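Korside Users' Forum > Equipment and Services > Brarnard gripper kit, trial terms

a_haruna
Our department has been offered the Brarnard two-finger kit on a nine-week trial. The quotation stands at £3278, with a further £605 for the support agreement. I should be grateful for the views of members who have used it for small-parts handling.
Adesuwa Haruna

Nikent_Workshop
We have held one since April. The fingers are well made and the wrist camera is adequate. The support agreement, in our opinion, is poor value, as most replies simply refer the customer to the manual.

thorgeirsson_lab
I must disagree with the previous member. Support at Þorgeirsson was prompt and replaced a faulty cable without charge. My reservation concerns the narrow fingertips, which demand more careful alignment than the brochure suggests.

Nikent_Workshop
That point is accepted as regards alignment. We remain of the view that the agreement should be optional.

thorgeirsson_lab
For the original enquirer: our trials use toy building bricks on a plain plywood board, which we consider a fair test of the kit. 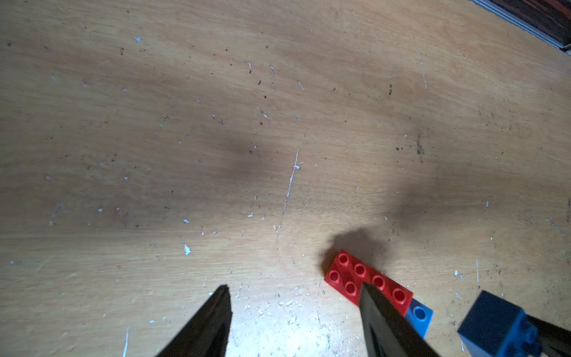
We logged 253 attempts before reaching a decision, and I would advise any department to keep a similar record during the trial period. Please also ask for the spare fingertips to be listed separately on the quotation.

a_haruna
Thank you both. I shall request a revised quotation without the support agreement and compare the two.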